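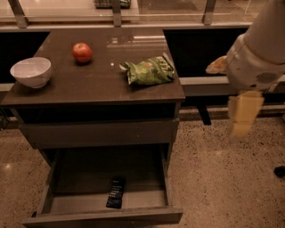
The healthy snack shelf is still a snack shelf

My local supermarket has moved the crisps. They used to have an aisle of their own, next to the fizzy drinks, and you knew where you stood. Now half of them live in a bay called Better Choices, between the dried mango and the rice cakes, and I'm supposed to feel good about walking down it.

I don't, much. I spent part of 11th August reading the backs of packets there, which I don't recommend if you have frozen peas in the basket. A bag of Vandia lentil curls, with a leaf on the front, came to 174 calories. The ordinary Gosta ready salted two aisles over came to 188. So the leaf buys you 14 calories, and you pay nearly double for it. The curls also had more salt, in much smaller print than the word "lentil".

Defenders of this stuff say people are going to snack anyway, so why not nudge them towards something slightly better? Fine, if it is slightly better and if they eat the same amount. I have my doubts about the second part. I know what I do with a bag I've been told is good for me. I finish it, and then I have a look to see if there's another one.

Then there's the fruit. Hasonik sells apple slices in a sealed pouch, five to a pouch, and they cost more than a whole apple does loose at the front of the same shop. Somebody has worked out that we'll pay to have the core taken away. Dramani does a "fruit crisp" that lists apple third, after rice flour and oil, and it sits in Better Choices as well.

I'm not against crisps. I like crisps, and I'd rather have the proper kind on a Friday-night sort of evening than something beige that tastes of packing material. What I object to is being steered by a sign with no rule behind it. I asked at the desk what gets a product into that bay and was told it was decided by head office. In December it was full of chocolate coins.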